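Barajas Color Help
Home | Visits | By mail | FAQ | Say hi

Questions I get a lot

Last updated Thu 11 June

Hi, I'm Perla! I help people pick paint colors for their homes, and then I (usually) go home and let them do the painting. These are the things people ask me by email, on the phone, and once through the window of my car at a red light. If yours isn't here, write to me and I'll probably add it.

BEFORE YOU BOOK

What do you do at a visit?

I come over, I look at the room, and we talk. I bring a big bag of painted boards and we prop them up against the walls, the couch, the kitchen cabinets, whatever is staying. A visit is usually over in an hour and a half, though if you have a good dog it can run long. You end up with a short list on paper with the color names, the finish for each surface and how much paint to buy.

Do I need to clean up first?

Please don't! I'd like to see the room the way you live in it. If you're planning to get rid of the recliner, tell me, or I'll spend half the visit trying to match it.

Can you come when it's already dark out?

I can, but I'd rather see the room in daylight the first time. If evenings are all you've got, leave the curtains open for a day, take a few phone pictures morning, noon and late afternoon, and send them before I come. Then we'll look at the boards under your lamps, which is how you'll be seeing the walls most of the week anyway.

My husband and I can't agree. Will you pick a side?

No. I will lay out boards until you both stop making a face at the same one. My record is 15 boards, held by a very nice couple with a very small bathroom.

Do you work with renters?

All the time. Get a yes from your landlord in writing and ask what color it has to be when you leave. Vy Trịnh, who does my by-mail plans, has rented her whole adult life and has a great sheet on painting just the bookcases, doors and closet insides. Ask for it, it's free.

DARK COLORS

Will a dark color make my room look smaller?

A bit, sometimes, and I don't think it matters as much as people fear. A small bedroom painted deep green or navy can feel wonderful at night. What I'd look out for is a dark wall under a bright white ceiling in a room with low ceilings, where the line between the two gets very sharp. Take the wall color up and over, or use a softer off-white up there.

What goes with dark green? I'm scared of it looking like a pool table.

Ha, you're about the fourth person this spring. Stay away from the very yellow greens under warm bulbs and you're mostly safe. After that I like plain, quiet things next to it: black, charcoal, a pale gray. One of each is plenty. Wood of nearly any kind is good too, and so is old brass if you have it, but I wouldn't run out and buy brass just for this.
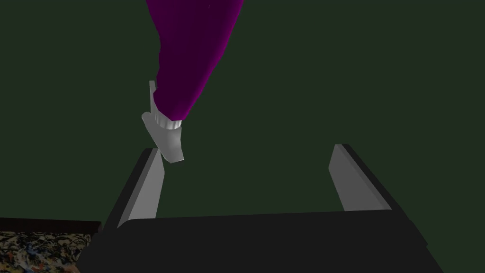

Dark green with black and light gray.

How many coats?

Two, and for some deep reds and greens three. Get the primer tinted. The store will do it if you ask at the counter, and they'll put in a gray or a weaker version of your color. I skipped it in my own hallway and ended up doing four coats over two weekends, grumbling the entire time.

Why does my dark wall have shiny patches?

Usually somebody touched it up after it dried, or rolled back over a part that was already setting. Flat paint in a deep color also gets marks when you rub it. Try a soft damp cloth first, very gently. If the patches stay, you'll need to roll that whole wall again corner to corner, in one go, with more paint on the roller than feels right. Sorry!

Can I go dark in a room with one tiny window?

Sure. It won't be a bright room, but it wasn't a bright room in beige either. Put in one more lamp than you think you need.

SAMPLES

Are the little store cards enough?

For crossing colors off, yes. For the final choice, no. Paint a piece of poster board, two coats, and leave an unpainted border around it so your old wall color doesn't mess with your eyes. Move it around for a few days. Behind the sofa, next to the door frame, by the window.

How many samples should I try?

Three or four. Nayeli Magaña in my April workshop turned up with 11 different whites, and by the end of the afternoon none of us could tell you what white was. She went with the first one.

Do you mail boards?

Within the state, yes. You get 8 boards in a flat box with a return label and keep them for two weeks. Please don't write on the fronts. Pencil on the back is fine, and I quite like reading what the last person wrote ("too fish" is still on one of the pinks).

I love a color online but the paint looks wrong.

Screens are lit from behind and walls aren't, so there will always be some gap. Tell me what you love about the color on your screen and I'll try to find you the paint that does the same job in your room. It may have a completely different name and look odd on the card.
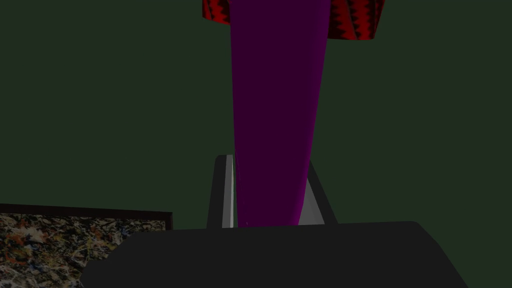 STRONG COLORS & PATTERN

Can purple and red live in the same room?

They can! People were raised on some rule about this and I've never found out where it comes from. A blue-leaning violet with a deep red is rich and a little theatrical, and I'd put it in a dining room or a reading corner long before I'd put it in a home office. Let one of them be the big one. Equal amounts get tiring.

What about zigzags?

I'm fond of them on small things like pillows, a rug, a shade. Keep to two colors in the pattern, and if one of those is black it will sit with nearly anything. Zigzag wallpaper on all four walls I have done exactly once, for Melquiades Medrano, at his insistence, and he still loves it. I had to look at the floor.

How do I use a strong color without painting the whole room?

Try the inside of a closet, the back of a bookcase, a door, or the bottom third of the wall. Window trim is fun and people forget about it. A quart goes a long way on jobs like these.

My kid wants a bright purple bedroom. Help.

Let them have it, I say. It's a weekend of work to change it later. If your nerves won't take four walls, do the wall the bed is on and then ask your kid to pick the second color from three that you chose first.

MONEY & BORING STUFF

Do you sell paint?

Nope, and I don't get anything from the stores either. Buy it wherever you like.

Do you know a good painter?

Jaqueline Valdovinos does most of my clients' places when they don't want to do it themselves. She books up early, so call her before you buy the paint. I can pass along her number.

What if I hate it?

Write to me within a month of painting and I'll come back once at no charge. Give it a week first, though, with the furniture back in and the tape off.

How do I cancel?

Text or email by noon the day before. For the by-mail plans, any time until the box has gone out.

Have another question? Send it through the Say hi page. I answer on weekday mornings, with coffee.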